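Rechercher un fil, un compte… Rechercher Annuler

Grigoris Xenos
9/30/22

1/ Bon, je vous l'avais promis depuis des semaines : un fil sur Faro, notre méthode pour apprendre à un robot à ranger une table sans lui faire avaler dix mille démonstrations. Prenez un café, c'est un peu long !

2/ Le point de départ, c'est la thèse de Chacko (oui, encore elle, je la cite partout). L'idée : une politique apprise par imitation rate surtout la saisie quand la table est encombrée. Elle a vu l'objet seul, jamais au milieu du bazar.

3/ Donc on a mis du bazar. Sachets en papier kraft, assiettes, petits paquets carrés, un bol turquoise, et on redistribue tout entre deux séries. La caméra du poignet est la plus dure à satisfaire, elle voit la pince autant que la table.

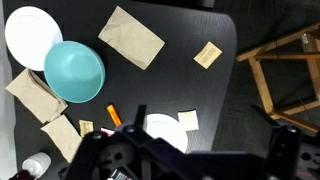 4/ En tout : 3238 épisodes, dont 1777 gardés après tri. Le tri, c'est ce qui m'a pris l'été – je ne souhaite ça à personne.

5/ Le cœur de la méthode tient en une ligne : on masque au hasard une des vues pendant l'entraînement, et on pénalise le modèle quand son point de saisie bouge trop d'une vue à l'autre. Pas de nouveau capteur, pas de réseau géant.

6/ Résultat sur la saisie en table encombrée : 48 % de réussite avant, et 35 % d'échecs en moins après. Attention, c'est bien une baisse RELATIVE des échecs, on m'a déjà posé la question trois fois ce matin.

7/ Le cas que je préfère reste l'objet au fond d'un récipient. Une carotte dans un bol, ça paraît bête, mais il faut descendre les deux doigts à la verticale, passer le rebord, et s'arrêter avant le fond. La vue d'ensemble aide beaucoup pour la hauteur.
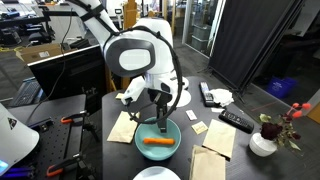 8/ Ce qui ne marche pas encore : les sachets à plat. Le modèle vise le milieu, les doigts glissent, et il recommence au même endroit avec une confiance admirable. À Grudville ils ont essayé de viser le pli, je suis preneur de vos retours si vous avez testé.

9/ Autre limite, tout a été évalué dans une seule salle. On refait la campagne à Proddale en novembre, avec d'autres tables et un autre éclairage, et là je fais moins le malin.

10/ Le code arrive dès que j'ai nettoyé les scripts (ils sont moches – vraiment moches). Pour les données triées il me faut encore un feu vert. Posez vos questions dessous, je réponds ce soir !

48 partages · 12 commentaires

Commentaires

nadege_m : Vous masquez la vue du poignet aussi souvent que l'autre ?

Grigoris Xenos : Non, un peu moins ! Sinon la fin de la descente se dégrade nettement.

tof_robo : Même galère avec les sachets chez nous. On a fini par les pousser jusqu'au bord de la table pour les pincer.

lecteur_du_soir : Merci pour le point 6, j'avais compris de travers.

Afficher plus de commentaires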